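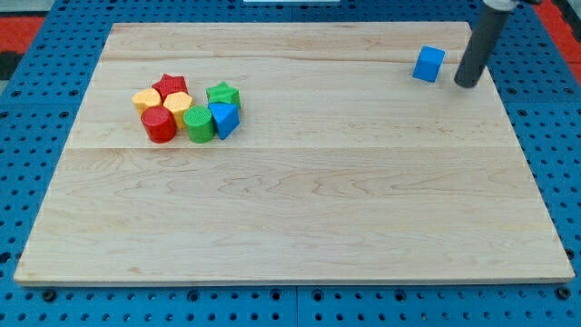 pbachmann wrote:
The clause went live for us on 1 May 2023, so I can quote the new wording. Section 6.2 of the Jollolex acceptable use policy now bars customers from using the order management module to sell or advertise "restricted goods." Knives with a blade over four inches are on the list. We sell kitchen equipment. A chef's knife is eight inches.

kalnins_u wrote:
Same notice here. Read 6.2 together with Schedule C. There is a carve-out for "culinary and trade tools," but you have to apply for it per SKU, and each SKU needs a category code from their table. The table has no code for cleavers. I opened a ticket and was told to use "other."

gatine_admin wrote:
I don't see the outrage. It's their software. A vendor can decide who it does business with, same as a landlord who won't rent to a bar. If you don't like the terms, migrate.

pbachmann wrote:
Migrate to what, and on what schedule? We have 2,000 active SKUs and the export tool drops variant relationships. The last migration took us from January until well into the summer. A landlord also can't rewrite the lease in the middle of the term. Our contract has 18 months left.

gatine_admin wrote:
Your contract incorporates the AUP by reference "as amended from time to time." Every SaaS contract does. You signed it.

kalnins_u wrote:
Not every contract. Ours has a rider saying that AUP changes which "materially reduce permitted use" don't apply until renewal. We asked for it at signing and they agreed without much of a fight. Check your order form, not the master agreement. The order form wins if the two conflict, at least in our version.

pbachmann wrote:
Checked. No rider. There is a line about 40 days' written notice for "material changes." The notice came as a banner in the admin console. Does a banner count as written?

rowan_ct wrote:
Depends on the notices section. Some say email to the billing contact, some say "posting to the service." If yours says email and they only posted a banner, reply in writing now and say you don't consider notice given. Not a lawyer.

juska_shop wrote:
We're on Boniden, and they did something similar last year with lighter fluid and pepper spray. The policy text was short and vague. The enforcement was a keyword filter. It pulled 133 of our listings, including a pepper mill. Appeals were handled one at a time through a web form.

gatine_admin wrote:
A bad filter is an implementation problem. The policy itself can still be fine.

juska_shop wrote:
The filter is the only part of the policy I ever deal with. Whether the intent was reasonable makes no difference to a listing that's offline during a sale.

kalnins_u wrote:
I'm partly with gatine_admin on this. I have no problem with a vendor refusing to process weapons sales. My problem is with where it sits. Jollolex doesn't host our storefront and doesn't touch payments. It's inventory and order routing. Under 6.2 I could list an item on my own site, take the money through my own processor, and be in breach when the pick ticket prints.

gatine_admin wrote:
Fair point on the pick ticket. I'd assumed it covered the storefront only. I still think they're within their rights.

rowan_ct wrote:
Within their rights and worth the churn are separate questions. Has anyone had a Schedule C application approved yet?

kalnins_u wrote:
Two approved, one sent back for a missing blade length. The form takes millimeters – the help text says inches. Enter millimeters.

pbachmann wrote:
Thanks. Notices section says "email to the administrative contact of record." I've searched that mailbox, spam included, and there's nothing from them on this. Sending the letter today and filing the Schedule C forms in parallel, starting with the cleavers under "other."

– Pirmin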